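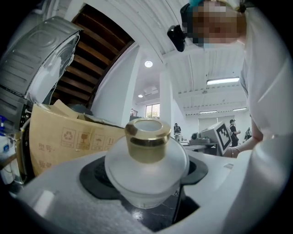 How to Identify the Stone on an Old Building

Many people walk past the same bank or post office for years and don't know what it is made of. I started to look at stone when I moved to Botdale, where the main street has at least four kinds in a short distance. You don't need to be a geologist. You need a bit of patience, dry weather and a few small things in your pocket.

What to bring

A hand lens with 10x magnification
A small flashlight
A notebook and a soft pencil
A bottle of plain water, with a clean cloth

Leave the acid at home. Books for students often tell you to put a drop of diluted acid on the rock to see if it fizzes. On your own pebble this is fine. On a building it leaves a mark, and it is not your building. The same is true for scratching with a knife.

Step 1. Stand on the other side of the street

First look at the whole wall. Note the colour, the size of the blocks and whether the ground floor is different from the upper floors. Very often it is. Builders liked a hard stone at the base, where there is splashing and salt in winter, and a softer one above, which is cheaper to carve. The old Shahbazi warehouse in Botdale has 22 courses of pale sandstone standing on grey granite, and you can see the change from far away.

Step 2. Go close and look for grains

Put the lens near your eye and then bring your face to the wall, until it becomes sharp. Ask what you see:

Crystals of different colours, locked together with no spaces: probably granite or one of its relatives.
Round grains like sugar or beach sand: sandstone.
Bits of shell, or small balls like fish eggs: limestone.
Wavy bands with pale and dark minerals: gneiss.

Step 3. Use a little water

Wet a spot the size of a coin with the cloth. The colour becomes deeper and fossils or layers are easier to find. Do this only on rough stone, and not when it may freeze at night.

Step 4. Check that it is stone at all

Cast concrete and terracotta can look very convincing. Search for two blocks with exactly the same pattern or the same small chip -- this means a mould. I was wrong for a long time about the Brenis Hotel, whose "granite" columns are glazed terracotta.

Step 5. Find the quarry

Your local library or archive may keep the building contracts. Old newspapers are also good, as the opening of a large building was usually reported with the name of the quarry. The Pladen quarry, for example, sent stone up to 370 kilometres by rail, so don't suppose that the nearest rock is the right one.

Write down the street, the side of the building and the light at the time. I return in October, when the sun is low and the tool marks are easy to see.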